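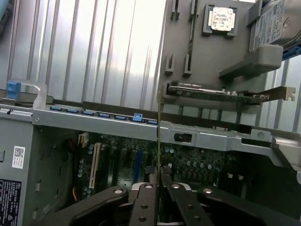

## May 6, 2024: card handling rules, Dotorlow cell

Grip rule, draft 2. Expansion cards are held edge-on, one card per pick. No finger contact with the gold edge contacts. Speed over an open chassis is capped at 200 mm/s, 5 mm/s for the last stretch to the slot. 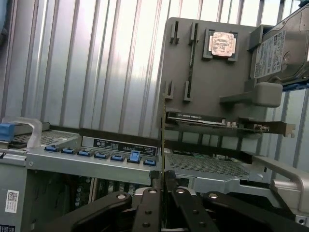 Clearance wording is still too loose. Qianru Cheng wants one figure for all chassis; I would set it per model in the Jerden sheet. A rail with a raised blue tab, like the sixth one, needs its height entered as the obstacle height, with 2 mm added. Flat tabs use the rail height.

Parts out of the case go in the tray, never on the slats.
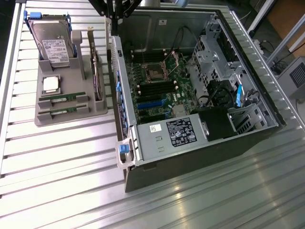
*Chassis on its side, CPU socket open, parts in tray at left.*

Open: socket cover rule.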